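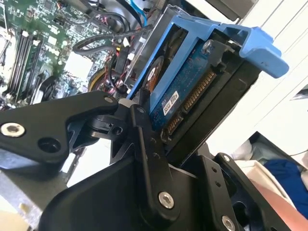 Wrist view, drive still in its blue caddy, PC open behind.

November 28, 2020

Open day at Sturstead. Writing this up the same evening while my feet are up and the kettle is on, as I promised Hatsue I would, and also because last June I left it a week and could remember nothing but the sausage rolls.

We had the doors open from ten till three. The plan was three stations: the old conveyor sorter by the roller door, the drawing arm for the kids, and the drive-handling bench at the back, which was mine and Tetsuya's. The drive bench is the one the people from Wollemora had come to see. They refurbish office computers for schools and have been asking us since winter whether an arm could do some of the dull part of stripping them down. I'd told them on the phone that it was early days and they very kindly came anyway, four of them in one car, with a box of lamingtons.

What we showed. Desktop with the side off, laid flat on the bench, and a 3.5-inch drive in one of those blue plastic caddies with the curved pull tab. I do like those caddies. Whoever designed the tab was thinking of human fingers, but it gives the arm something bright to find and there's a bit of spring in the plastic, so if the approach is slightly off you don't hear a crunch. Tetsuya has been saying for weeks that we should start with the caddy type and leave the screwed-in drives for later, and after today I'm happy to write down that he was right.

Routine as run: arm comes in over the board side, slows right down for the last stretch, closes, pauses, lifts, tips the drive clear of the cables, carries it across to the tray. Then the same thing backwards if someone wanted to see it put back, and everybody wanted to see it put back.

Settings for the record, so I'm not hunting for them on Monday. Approach speed left at 3 on the dial the whole day. Pause after close started at 1000 milliseconds and I put it up to 2000 before the second session, purely so I had time to talk. Program saved on the bench machine as Reltness 728. Please don't overwrite it — if you want to fiddle, make a copy and fiddle with that.

First session went well. I talked too much, as usual, and Hatsue had to tap her watch at me. I'd put the wrist camera up on the big monitor and that was far and away the best decision of the day. From the visitors' side of the bench you mostly see the back of the arm and somebody's elbow, but on the screen you get the links right up against the drive, the circuit board on the underside, the gold contacts on the connectors, and the barcode label. A retired telephone technician stood there for ages naming parts to his granddaughter. She wanted to know what the round orange-brown bit was, and he told her all about spindle motors and how fast the discs go round, and did a much better job of it than I would have. I've asked him back.

Second session was less tidy. One missed pick, where the gripper closed early and nudged the caddy sideways instead of taking hold. I stopped it, backed off, set the caddy straight by hand and ran it again with no trouble. The Wollemora folks were more interested in that than in any of the good ones. Their lead asked what the arm would have done if I hadn't stopped it, which is a fair question, and I said it would have carried on and delivered nothing to the tray with great confidence. There was a laugh, but it's going on the list. We need a check after the close, before the lift. Tetsuya reckons we can get it from the gripper position alone without adding a sensor. I'd like to see that working before I agree.

Cables are the other thing. The wires inside the case behave differently every time you move the machine, and there was one loop of black cable I was watching like a hawk all afternoon. It never caught, but I don't enjoy relying on that. For the next round I want to try a simple clip to hold the loom back during the lift, and see how much fuss it is to fit. If fitting the clip takes a person longer than pulling the drive would, then there's not much point, and Wollemora would be quite right to say so.

Light. The white surface next to the machine comes up far too bright on the wrist camera. It looks fine to the eye and then washes out on the monitor, especially once the sun gets round to that side of the shed. Amano have a matte grey bench mat in their catalogue that might do the job, or we could just try a bit of painted board first and save our money. I'll have a look in the offcuts.

Things people asked that I want to remember:
Could it do laptops? (Not with this gripper.)
Does it know one drive from another? It doesn't read the labels at the moment. Worth a think, as Wollemora log every drive by hand and hate it.
How loud is it with the lid on? We haven't got a lid. A lady at the front seemed quite disappointed by this.
Can my son have a go? Yes, at the drawing arm, and he drew a very good horse.

To do, me: copy of 728 for testing, painted board, write to Wollemora and thank them for the cake. Ask them for a few more caddies of different makes while I'm at it, as we've been leaning on the one style.

To do, Tetsuya Onishi: closed-position check. Also snug up the bolts on the gripper links, please, after a whole day of running I'd feel better.

Hatsue Oshima has the sign-in sheet and is typing up the email addresses. She'd like the next one to have chairs at the back bench, and having stood there all day I'm with her on that. Two lamingtons left in the fridge, top shelf, under the foil.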